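**Progress report, second period – Renutdale handling study**
Prepared for the program office at Lozano
Covers work through the end of July

## Where we stand

The short version is that the headline number went up and I don't trust it yet. At the end of the first period the learned grasping policy picked up soft items in 40 percent of attempts. It now does so in 83 percent. That figure will look good in your portfolio summary, and I would ask that it stay out of there until the next report. The reasons take up most of what follows.

The target in the work plan was 80 percent, so on paper we have met it. The plan did not say under what conditions, and that was our mistake as much as anyone's. All of the attempts behind the 83 were made on one bench at Skornetley, under one set of lights, with items the policy had seen versions of in training. We are rewriting the target before we claim it.

## What was done

Work in this period went into three things: the close-range view, the training method, and a hand-coded baseline to compare against.

The close-range view was the largest job. The first-period policy relied on a wide view of the whole bench and tended to close the gripper too early or too far to one side. Everyone on the project agreed that a tighter view of the fingers would help. I was less sure, given that a tight view also throws away most of what tells the policy where it is. We built it anyway and recorded a full new set of demonstrations with it.

The training method is the one proposed by our partners at Plutden. It learns a correction on top of a simple planned motion, so the planner brings the hand near the item and the learned part handles the last stretch. It trains faster than what we used before and fails in a less alarming way. When it's unsure, it slows down. The old policy did not slow down for anything.

The baseline is plain: find the pale item against the background by color, move over it, close. It took two days to write and I wish we had written it a year ago.

## Results and what I make of them

With the new view and the new method together, we get the 83 percent quoted above. The baseline, on the same bench and the same items, gets 80.

I'd like that to sink in before anyone plans a press note. A large part of the gain over the first period seems to come from moving the hand to a sensible place before trying to grasp, which the old policy never did well and which any planner can do. The learned part may be worth a few points over a color threshold, or it may be worth nothing. With the number of attempts we have so far, the gap between the two is well inside what you'd see from one afternoon to the next.

There is a case for the learned part all the same. On the harder items, where cloth is bunched or partly folded under itself, the team feels it does better. I have watched those runs and I had the same impression. An impression is all it is, and we did not score hard and easy items separately. We should have.

The close-range view brings its own trouble. A good share of what it shows can be surface that has nothing to do with the task, and on a glossy surface the appearance changes with the light. The item we care about may take up only a small part of the picture.
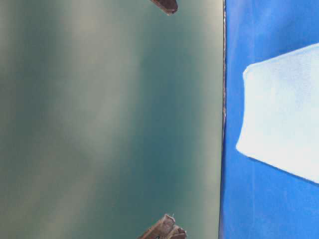
*Figure 1. Close-range view, gripper fingers open at top and bottom. The pale item lies on the blue surface to the right, partly out of view; the teal panel fills most of the picture.*

We tested how much this matters by covering the panel region in recorded data and running the policy on the altered pictures. If the policy were looking at the item, covering the panel should change very little. In many cases the predicted motion changed a good deal. The simplest reading is that the policy has learned to use the streaks of light on the panel as a kind of position marker. That works well as long as nothing moves, and our bench never moves.

I put this to the Plutden group. Their view is that using fixed surroundings is a fair strategy and that people do it too. Maybe so. The question you are paying us to answer is whether the method carries over to a bench it hasn't seen, and on that point we have no result at all.

Focus is another weak spot. Pictures from the close-range view are soft throughout, and the edge of the panel is often the sharpest boundary available. Some of the team believe the policy copes with blur because it was trained on blur. I haven't seen evidence either way, and a better lens setting would cost us an hour.

## Problems and changes to plan

- **Scoring.** In the first period, a grasp counted if the item left the surface. In this one, it counted if the item left the surface and stayed in the gripper through the lift. The newer rule is stricter, so the 40 and the 83 are not measured the same way. Rescoring the old runs would lower the 40, which would flatter us further. We will do it and report both.
- **Operator effects.** The same small group that recorded the demonstrations also placed the items for the tests. They know, without meaning to, where the gripper likes to go. Placement will be drawn from a list from now on.
- **Second bench at Renutdale.** Still waiting on the mounting plate. This is the one delay that really hurts, and if it slips again we will test on a borrowed table instead.
- **Spending.** On budget overall. Staff time on demonstrations ran over and was offset by the travel we did not do.

## Next period

The first job is to repeat the comparison between the learned policy and the baseline with enough attempts to tell them apart, with hard and easy items scored separately and the placement list in use. Whoever scores the runs should not know which system was running. That is awkward to arrange because the new policy's slow approach gives it away, so we will score from the final picture of each lift only.

After that we will change the panel. A matte cover is on order. We will test the current policy with the cover on and no retraining. If the success rate holds, I will withdraw most of what I have written about light streaks. If it drops sharply, the 83 describes one bench and should be reported that way.

Tests on the second bench come last and depend on the plate. I would rather deliver a lower number from two benches than the present one from a single bench, and I hope the program office will see it the same way.

## Requests to the program office

We ask for approval to replace the 80 percent target with a pair of measures: the success rate on a bench not used in training, and the margin over the hand-coded baseline. A draft of the wording is with your office.

We also ask to move the public demonstration back until the comparison is finished. The current setup would very likely put on a good show at Skornetley. Visitors would reasonably take that as proof of something we haven't shown.

The recorded runs, including the failed ones, are on the shared drive. The covered-panel test is in its own folder with the scripts, and the Friday project call is open to anyone from your side who wants to go through it with us.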